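Trorkance: lobby and table-service recordings
README, last revised December 21, 2019

What this is

Trorkance is a set of 423 recordings of people clearing and resetting tables with a hand-held gripper. It was made at the Dover, a hotel with a conference floor and a very long lobby, over the course of November. The people doing the clearing are the people who clear those tables for a living. They were on their normal pay and in their normal shoes.

The data exists so that a machine can learn some of the job. Everyone who took part was told so in plain words before they picked up a gripper, and a fair number of them had already guessed.

What is in the folder

sessions/ - one folder per recording, with video and gripper width
notes/ - what the person holding the gripper said afterwards, typed up
rota/ - shift times only, names removed
consent/ - the blank form, in both versions
CHANGES.txt - what we broke and when

Each recording covers a single task: move an item, line it up, put it on the tray, put it back where guests expect it. Long sessions were split by hand. If a recording starts with the gripper already open over the table, that is normal. Staff got into the habit of being ready before we were.

How the work was chosen

The first task list came from Guretti, who supply the arm that may one day do this. It had 13 tasks on it and most of them involved stacking cups. The table staff read it, were polite, and pointed out that stacking cups is the easy bit. The hard bit is knowing whether somebody has finished. The second list was written with them and is the one used here.

It includes tasks such as "leave it alone", in which the correct action is to approach an item, stop, and go away again. These recordings look like mistakes. Please do not filter them out. One of our own scripts did exactly that and had to be spoken to.

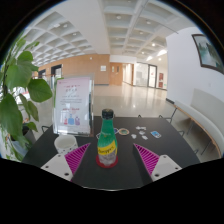 Speed was another argument. Management wanted to know how quickly a table could be turned round, and a gripper is slower than a hand at nearly everything. We agreed that no recording would be timed against a named person, and the files carry no name to time against. Frame times are still in the video, as they have to be, but comparing them to build a league table breaks the terms of use. It would also be a poor league table, as the quickest people were given the most awkward tables.

What has changed for staff so far

Not a great deal, if you ask about robots. Guretti's arm has been to the hotel for 2 visits and spent much of the second one waiting for a software update.

Quite a lot, if you ask about everything round it. Coasters now have an agreed place. There is a written rule for where the sign holders go, which used to be a matter of taste and, on some shifts, of principle. The late shift has lost a little chatting time to resetting tables in the approved layout, and said so in the notes. We have left those comments in at full length, including the ones about us.

The hotel has promised that no hours will be cut on the strength of this data before a review with staff. The promise is in writing and a copy is pinned up in the staff room, next to the older promise about the kettle.

Known problems

The lens is very wide, so straight things near the border bend. Correct for this before measuring anything.

Shiny floors and clear plastic confuse the depth estimates. Treat depth as a rumour.

Gripper width drifts in the early sessions. The fix is described in CHANGES.txt, under a heading we have since regretted.

Some labels say "bottle" where the task sheet says "drink", and the other way about. Sutter, our labelling tool, allows both and has no opinion.

Audio was removed. Lobbies are full of other people's phone calls.

Terms of use

Free for research and teaching. Commercial use needs a licence, with a fee of £2000 that goes to the staff fund at the Dover. Do not try to identify guests or workers. If you publish results, send a short summary in everyday English, and we will put it up in the staff room - there is still space beside the kettle.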